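Spring cleaning, computer edition

Quick one tonight, supposed to be in bed already. But I promised Joyce I'd write down how I take a desktop apart without losing my mind (or my screws) so she can do hers while I'm away.

Background for anyone new: I fix up old towers. Not a business. People hand me things. Salim gave me one in August that had been under a desk at Clarkmont, the print shop, and the dust in it, oh my. Like felt. I should have weighed it.

I used to do this on the living room rug. Parts on a towel, screws in a mug, graphics card on the arm of the couch. Terrible. I lost a standoff for two years and found it with my foot. So now my one rule is every part gets a spot before it comes out. Not after. Before.
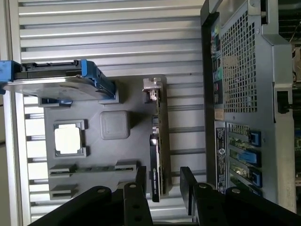
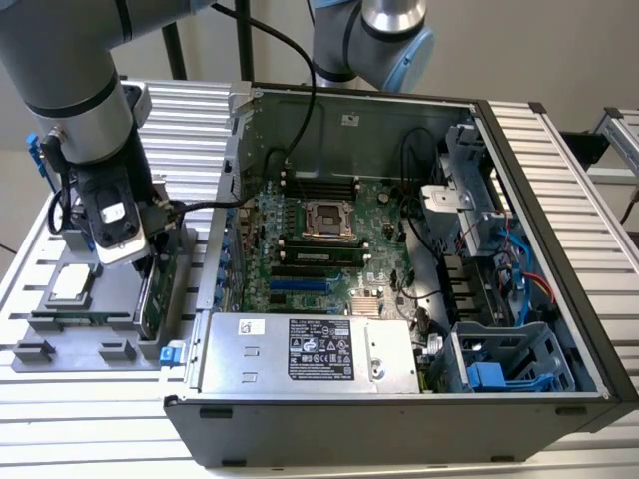

Tower on its side first, always, with the panel off and the insides facing up. Gravity is on your side that way and the heavy stuff isn't hanging off the board while you fumble with it. Then a tray, as close as you can get it to the case. Molded pockets are lovely if you can get them, a square one for the processor especially, so it sits flat with its metal top up and you aren't tempted to park it on a magazine. The card can stand on edge with the bracket end up. Takes hardly any room. And see how the blue latch on the drive caddy jumps right out against all that gray? I want everything to have blue handles. My keys. The lid of the rice pot.

OK so the order. Joyce this is your bit.

Power off, cord out, hold the button down for a few seconds. Touch the bare metal of the case. Do it again when you come back from answering the door.

Take pictures with your phone. Lots. You'll think you'll remember which way the little front panel wires go. You won't. I have 476 photos of the insides of computers on my phone and zero of my sister's birthday, she has mentioned this.

Drives out first. Then the graphics card, if there is one. There's a tiny catch at the end of the slot that you have to press, and if the card won't budge it is always the catch. Or you forgot the screw at the bracket. Don't yank!! Kimutai yanked. Kimutai bought a new board.

Memory next. Open the clips at the ends and the stick pops up by itself. Hold it by the edges.

Cooler, then processor, last. Only if you really need to. If you're just dusting, leave them alone, you'll only have to clean off the old paste and put new on and it's fiddly. If you do take it out: lift the lever, straight up with the chip, straight into its pocket, and then do NOT touch the empty socket. Don't blow on it. Don't lean over it with a cup of tea. Close the frame if you're leaving it for the night. This is the one place I slow down.

Screws. I do a sheet of paper with a rough drawing of the case and tape each screw where it came from. Mwanahawa uses a pill box with the days on it, so the drive screws are Tuesday. Whatever works. Just not a mug.

For the dust: soft paintbrush, the wide kind, and canned air in short bursts. Hold the fan blades still with a finger while you do it. I tried the little vacuum from Wemus once and it was useless and loud, gave it to the neighbor for his car. Wipe down the empty case with a damp cloth and let it dry compeltely. I mean it, go eat dinner.

Then backwards. Processor, cooler, memory, card, drives. Memory goes in harder than you think it should, push both ends till the clips close. Turn it on before you put the side panel back. If you put the panel on first it won't boot, I don't make the rules. Nine times out of ten it's the memory not seated properly.

My last one took nearly 2 hours, with a break to hunt for the good screwdriver, which was in the bathroom. No idea. The one before that was 8 days but that was waiting on a part.

Next up is the Kavanagh machine, the big ugly one, Mwajuma has been asking since forever and I keep saying next weekend. It needs a bigger drive and probably a new fan, the old one sounds like gravel. If anybody local has a spare caddy lying around let me know, I will trade you jam.

Joyce, brush is in the hall drawer, paste is in the tin with the buttons. Text me if the lever sticks. Ok bed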